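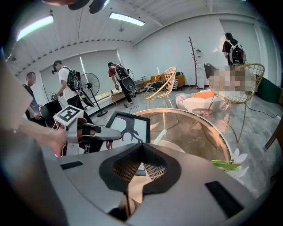
How much does a robot cost? Grown-ups who run robot projects have to answer that before they buy a single thing. They write a list called a budget, with every item they need and its price. The robot arm is usually the dearest line, so many teams begin with smaller tools that people hold. The gripper with black fingers pointing towards the tree picture is one of these. A person's hand works it, and the white cube on top has a black square pattern printed on it. Patterns like that can help a computer work out where a tool is and which way it is turned.

Why use a tool you hold?

A robot learns from examples. If people pick things up with a gripper while a camera records, a robot with a similar gripper can learn from the recordings. A hand-held gripper costs much less than a whole arm, and you can carry it from room to room.

What goes on the list?

At Zerkell, a small robot workshop in Tudthorpe, the buying is done by Caoimhe Ní Chonaill. Her list for one tool starts with the gripper, then a camera, a memory card and a battery. Next come the things that are easy to forget: cables, plugs, spare fingers and a backpack to carry it all.

Spare fingers matter a lot. They are the part that touches everything, so they wear out first. A pair costs Zerkell £40. A battery costs £59, and they buy 2 for each tool, so that one can charge while the other is being used.

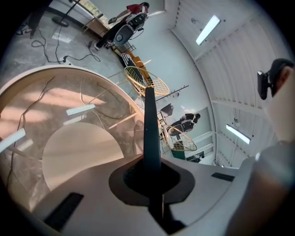

A white hand-held gripper with its black finger pointing up, next to a round glass table.

Planning the room

Money is only part of the plan. You also need space to move and things to practise with. Ordinary furniture is fine for this. Glass is hard for cameras, as they can see through it and it also shines back the ceiling lights. A team that wants its robot to cope with glass has to include some in its practice.

Waiting for parts

Some parts are made far away. Caoimhe once ordered camera mounts in March and waited some 66 days for them. Now she orders early and writes the delivery time beside each price.

Words to know

Budget: a plan for spending money.
Gripper: the part of a robot, or a tool, that holds things.
Spare: an extra one, kept in case the first one breaks.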